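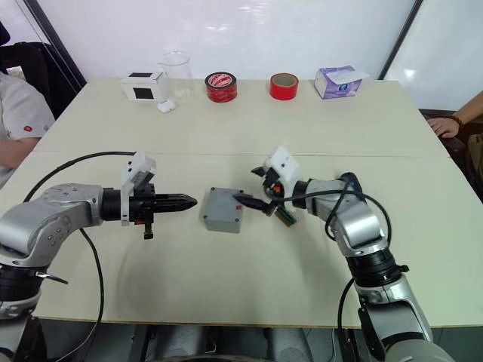
Stirnport Bench Room, Small Assembly Table
Inspection checklist with comments, form 39, revision 2
Date of inspection: 22/07/2020
Previous inspection: nearly 12 months earlier

Marks used: OK, NOT OK, NOT SEEN. "Fine last time" does not count as a mark and I have crossed it out wherever it was pre-filled.

SECTION A. THE TABLE AND WHAT IS ON IT

A1. Table stands firm when leaned on at each corner.
OK.
Comment: It held. The old sheet says the feet were leveled after the last inspection, with no date and no initials, so I don't know whether they were or whether the floor happens to suit them.

A2. Top surface free of cuts, burns and raised edges.
OK.
Comment: The cream top shows dirt well and I wish more tables did. I ran a cloth along the front edge and nothing snagged.

A3. Glass kept off the table during assembly work.
NOT OK.
Comment: There is a glass beaker at the back, by the wall, next to the small white cardboard box with the black markings. I am told the back of the table "doesn't really count." The form says table. It doesn't say front half of table. Move the beaker to the glass shelf or change the form, and I would like to see the argument for changing the form.

A4. Cardboard and packing kept away from the working area.
OK, with a grumble.
Comment: The white carton is at the far edge and out of reach of the work. Cartons have a way of moving forward over a few weeks. I'll look again.

A5. Cables routed so they can't catch on a sleeve or a workpiece.
NOT OK.
Comment: Too much slack. I was shown a drawing of the cable layout and the drawing is very tidy. Tie the slack back, then I'll compare.

A6. Clear walkway on the open side of the table.
OK.
Comment: Measured at 270 cm to the nearest shelving. More than the form asks.

SECTION B. THE WORKPIECE

B1. Enclosure is the type listed on the job sheet.
OK.
Comment: Gray plastic, rounded corners, screw holes on top. Matches the sheet from Vuratholm. The sheet calls it the "rugged" enclosure. I have no opinion on rugged. It's a plastic box.

B2. Screw holes clean, no cracks spreading from the edge of a hole.
NOT SEEN.
Comment: I wanted the box in my hand under a lamp for this one and didn't get it before the room was needed. Please don't let anyone turn this into an OK when the sheet is typed up. It happened with the last one.

B3. Screws sorted by length before work starts.
NOT SEEN.
Comment: I was told they are. Leave a tray out next time and I'll believe it.

B4. Loose circuit boards handled by the edges and put back in bags.
NOT OK.
Comment: No bags were offered when I asked for them. A packet is said to be on order from Plullov. It was on order at the previous inspection too.

SECTION C. THE POWERED SCREWDRIVER

C1. Housing free of cracks, tape and home repairs.
OK.
Comment: Black matte body. I gripped it hard and twisted, and heard no creak.

C2. Label present and readable.
NOT OK.
Comment: The label is there, the long dark blue strip down the front of the body. The print on it is tiny. I don't accept "you can zoom in with your phone" as readable. Copy the charging voltage and the warnings onto a card in plain large type and hang it at the charger.

C3. Collar turns smoothly and stays where it is set.
OK.
Comment: The ridges give a decent grip. I turned it back and forth for longer than anyone in the room wanted me to. No slipping. Ask me again after a year of daily use.

C4. Bit seats fully and does not wobble.
OK.
Comment: Very slight play with the longer bit, none with the short one. Use the short one for the enclosure.

C5. Work light functions and does not dazzle the user.
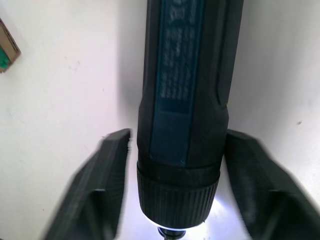
OK for function. NOT OK for glare.
Comment: Yes, it lights. I never doubted that it lights. It is a hard bluish white around the underside of the collar, and on a pale table against a white wall some of that comes straight back at the person bending over the screws. Being supplied with the tool doesn't make it comfortable to work with. Try a dark mat under the work before spending money on anything. If the mat makes no difference I'll say so on the next sheet.

C6. Charger and charging lead undamaged.
OK.
Comment: Lead is sound from plug to connector. The charger is kept under a stack of catalogs, which I moved, and which will be back by the time you read this. Chargers need air.

C7. Tool is switched off and laid down when the user steps away.
NOT SEEN.
Comment: Everybody does this while an inspector is standing there. I'm leaving it unmarked until I can drop in without notice.

SECTION D. GENERAL

D1. First aid kit within reach, nothing out of date.
OK.
Comment: One opened pack of dressings thrown away. Eye wash is in date.

D2. Eye protection available.
OK.
Comment: Available, yes. The glasses were in their sealed wrappers. Draw your own conclusion about how often they get worn.

D3. Instructions for the job posted at the table.
NOT OK.
Comment: The instructions are "on the shared drive." I asked to see them on the shared drive and was given the Fiadzo job by mistake, a different enclosure with different screws. Print the right one and put it up.

D4. Earlier NOT OK items closed.
NOT OK.
Comment: The glass and the bags were both on the last sheet, both signed as closed. I would like to know what was looked at before that signature went on.

ACTIONS

Beaker to the glass shelf. Today, it takes one trip.
Cable slack tied back.
Large-print card for the charger.
Bags for boards, with the order number sent to me this time.
Dark mat for trial under the work light.
Correct instructions printed and posted.
B2, B3 and C7 to be seen on the next visit. Visit will be in July, no appointment.

Comments on this sheet go on the back, in ink. Please write them next to the item number they belong to. Last time I got a full page that began "regarding the usual points" and I still can't tell which points were meant.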